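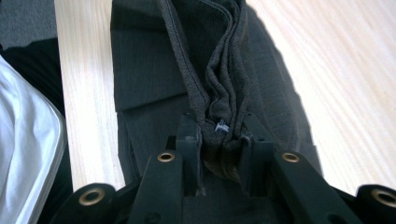
By Skunirero Textiles & Table — posted February 24, 2024

The Clendham Folding Table

I've sold a lot of tables over the years, and the Clendham is the one I kept for my own laundry room. It's a plain light wood table made for folding clothes, and I love it more than a person should love a table! Mine has been up against the back wall since June and it's had trousers, bath towels, kids' pajamas and one very stubborn fitted sheet on it nearly every day.

Dark trousers are where you really see the point of it. If you've ever tried to fold a charcoal pair on a bed, you know how it goes — the mattress sinks, one leg slides off, and the crease you were so careful with ends up somewhere near the side seam. On a hard, flat top you can lay the whole garment out, find the edges with your fingers and smooth from the waist down. Dark cloth also shows up nicely against the pale wood, so I can spot lint and stray threads before anything goes back in the closet (I keep a lint brush hanging on the wall right beside it).

What you get

One table, solid beech, with a rubbed oil finish. The top comes in one piece and the legs bolt on from underneath. The wrench is in the box, taped to the inside of the lid, so please look there before you write to me! It took me under an hour to put mine together, and that was with a break to answer the door.

The top is 109 cm long. I went back and forth on that with Obradović, the small workshop that makes these for us, and we tried a longer one first. It was lovely but it wouldn't go through my laundry room door. The size we settled on takes a pair of adult trousers folded lengthwise, with room left over for the finished pile.

Height is the thing people ask me about most. We made it a bit taller than a dining table so you aren't bent over the whole time, and my back noticed the difference in the first week. If you're on the shorter side, ask for the low legs when you order. Same price, same wood.

How I fold trousers on it

Zip and button them first and turn the pockets flat. Lay one leg over the other so the inseams meet, then run your palm from the seat to the hem. If you want a center crease, pinch the cloth at the fold and follow it down a little at a time. Fold up once for a hanger or twice for a shelf. I do the heavy wool ones last, while I still have the whole top to spread them on.

Looking after it

Wipe it with a barely damp cloth and dry it right away. Don't iron straight on the wood — put down a wool pressing mat (we stock the Pikau mat, and the medium size fits the top well). Once or twice a year rub in a little oil and leave it overnight before you put any clothes on it. Mine has a faint ring from a mug of tea, and a light sanding took most of it out.

Price and delivery

The Clendham is $400 with the oil finish, or $300 unfinished if you'd like to do that part yourself. The price of the pressing mat is separate. Tables ship flat in one box and it's a heavy one, so have a second pair of hands ready at the door. Delivery takes about 9 days from when you order. Returns are fine within the month as long as the legs haven't been bolted on.

Low legs, spare bolts and small tins of oil are listed under Parts.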